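Hanville Housing Services
Resident Information: Care of Furniture and Furnishings
Reviewed Wednesday, May 28, 2014

This page is intended for residents of furnished apartments managed by Hanville Housing Services. It applies to all furniture supplied with the apartment. Residents may also find it useful for their own belongings, although the maker's label should always be followed where it differs from the advice given.

Before You Begin

Read the care label on each item. On seating it is normally sewn under a seat cushion or stapled to the underside. Labels marked "W" permit water-based cleaners, and labels marked "S" permit solvent cleaners only. An item marked "X" should be vacuumed and nothing more.

Test any product on a hidden area and leave it for a full day. Residents should not mix cleaning products. Chlorine bleach must never be used on upholstery, carpet or finished wood.

Wood Tables and Cabinets

Dust weekly with a soft, slightly damp cloth and dry immediately. Wipe along the grain. Furniture polish containing silicone is not recommended, as it leaves a film that makes later refinishing difficult.

White rings left by hot cups are usually moisture trapped in the finish. Place a clean, dry cotton cloth over the mark and pass a warm iron over it for a few seconds at a time, with the steam turned off. Check after each pass. Dark rings mean that water has reached the wood itself, and these should be reported to the building office. Residents should not attempt to sand supplied furniture.

Drawers that stick may be eased by rubbing a plain white candle along the runners.

Fabric Chairs and Cushions

Vacuum once a week with the upholstery attachment. Removable covers should be zipped closed before washing, washed in cold water and air dried. Covers that have been through a hot dryer frequently cannot be fitted again, and the cost of replacement is charged to the apartment.

Blot spills with white paper towels, working from the outside of the spill toward the center. Rubbing spreads the stain and roughens the fabric.

Leather Seating

Leather should be dusted weekly and wiped once a month with a cloth wrung out in lukewarm water. A small amount of mild, unscented soap may be added for soiled areas, followed by a second wipe with plain water. Dry with a towel. Hair dryers and space heaters must not be used for this purpose.

Buttons, seams and channels collect dust and crumbs. A soft paintbrush, one inch wide, will lift most of it out ahead of the vacuum. Light colors show body oils first at the headrests and arms, and these areas may need attention twice a month.
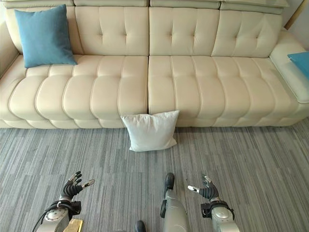
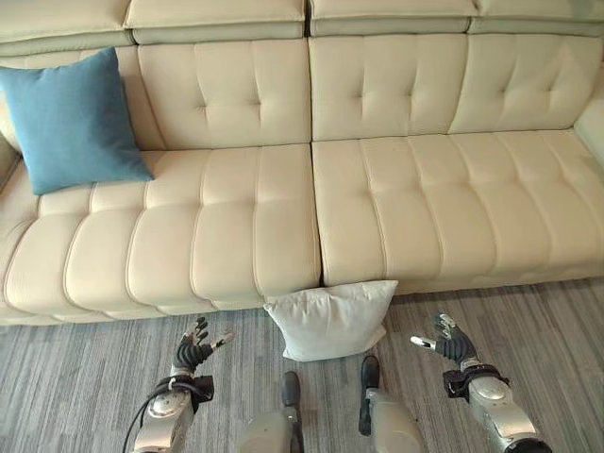 Cream leather with button tufting.

Stains on Leather

Ballpoint ink should be reported promptly and left alone. Nail polish remover, rubbing alcohol and hair spray are often suggested for ink, but each can strip the color from the surface. Grease may be covered with cornstarch overnight and brushed away in the morning. Dye transferred from new jeans or dark throws can sometimes be reduced with the mild soap method described above, and dark fabrics should be washed separately before they are placed against pale leather.

Conditioner should be applied twice a year, in a thin coat, and left for the time stated on the bottle. Residents of the Numlow building may borrow a leather care kit from the front desk at no charge.

Rugs and Carpet

Turn area rugs end for end every six months. Dents left by furniture legs can be raised by setting an ice cube in each one, allowing it to melt, and lifting the pile with a spoon once the area is nearly dry.

Carpet cleaning machines are available at the Drevero and Numlow buildings. A refundable deposit of $76 is required. Use only the solution supplied with the machine, and allow the carpet to dry completely before replacing furniture.

Heat, Sunlight and Winter Air

Keep all seating at least one foot from radiators and baseboard heaters. Close blinds in the early afternoon in rooms that face south or west. From December until the end of the heating season, a pan of water or a small humidifier will reduce cracking in both wood and leather. Humidifiers should be emptied and rinsed daily.

Reporting Damage

Damage should be reported in writing within seven days. Repairs estimated at less than $200 are normally completed in the apartment. Larger repairs are sent to the Palaniappan workshop, and a substitute item will be provided where one is available.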